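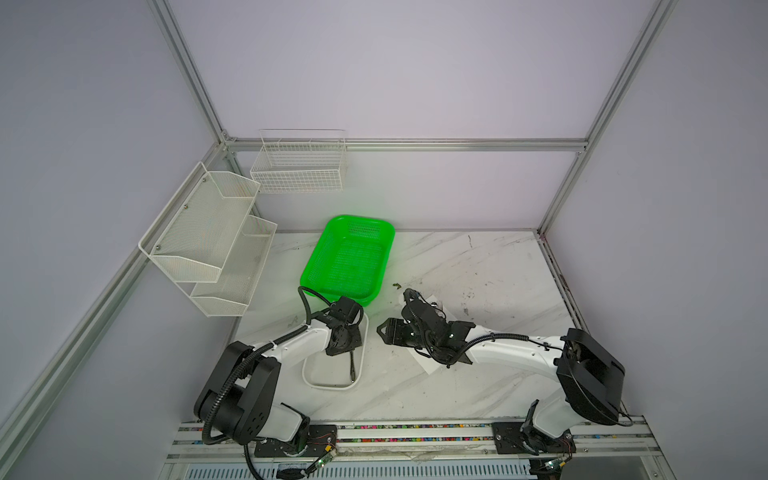 Can I still book a spot for the Kurkico swap weekend?
Yes please! I keep bookings open until 19th August, and after that I have to send the final list to the hall in Pladelitz. Just email me (Gangadharan Kotian) with your name and what you're bringing.

What can I swap?
Mostly jigsaws and board games. I'm happy with a few missing bits as long as you write it on the lid — I once spent all of May on a 2,000 piece harbour with no lighthouse.

How many tables are there?
42, and they go quickly. If you only have a box or two, share with somebody.

Do I have to swap like for like?
No, sort it out between yourselves. I've let a huge puzzle go for one pack of cards and was quite pleased with it.

Can I bring the kids?
Of course, mine come every year and get very bossy about the card games.

Is there parking?
50 spaces behind the hall. The Dirno bus stops outside too.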